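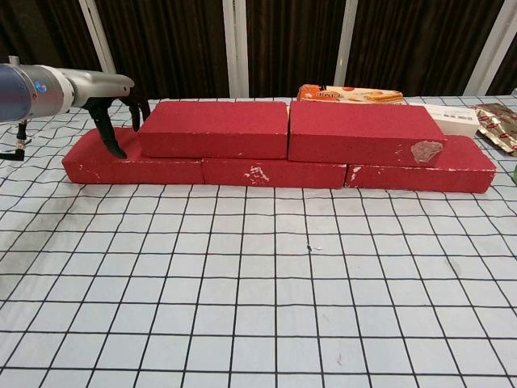 Evdokia Raptis asked me whether the Ditard floor safe is any good if a crew has all weekend to work on it. Fair question! I put mine in after the break-in two doors down, and I like the 8 locking bolts and the door alarm (loud, wow), but please bolt it to concrete.
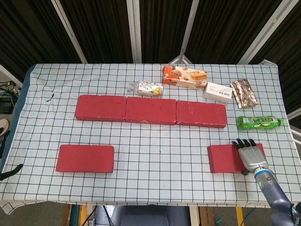 Five red blocks on the grid cloth.

It weighs 54 pounds empty, so two people could walk off with it otherwise. Ships Thursday from Prandwood.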